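White rings on a dining table after hot dishes, what gets them out?

We had people round and someone put a casserole straight down on our wooden dining table. There are now two cloudy white rings at one end, each as wide as the dish. The table came second-hand from a shop in Gatport and I don't know what finish is on it. I've wiped it with a damp cloth and washing-up liquid and it made no difference. Do I need to sand the whole top?

Posted by tablewoes54, July 18, 2019

Åsmund Öberg
Don't sand it yet. White marks are usually moisture trapped in the finish, and dark ones are in the wood itself. Lay a dry cotton tea towel over the ring and go over it with a warm iron, no steam, for a few seconds at a time. Lift and look each time. If it fades, keep going - if nothing changes after five or six goes, stop.

What's left can be rubbed with a little furniture oil on a soft cloth, along the grain. Leave it overnight and buff. Try all of this somewhere hidden first. If the finish goes sticky under the iron it is probably shellac or wax and you should leave it alone.

Cadness
mayonnaise. leave it on for an hour. worked on my nan's sideboard

Lie64
The iron worked on ours but it left a dull patch, so we had to wax the whole top to even it out. Get a clear wax, the tinted ones show up in the joins between planks. We went through one tin and half of another. Since then we use cork mats for anything out of the oven, and spoons go on a saucer. 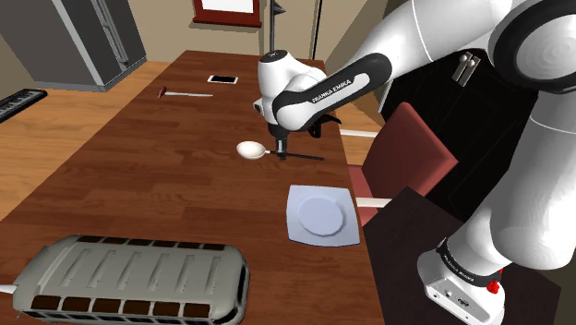

Tristesska Home Help - Furniture and Floors Team

If you do end up sanding, 800 grit is for between coats at the end, it won't take an old finish off. Start much coarser and do the full top, or you will see the edge of the patch every time the light comes in.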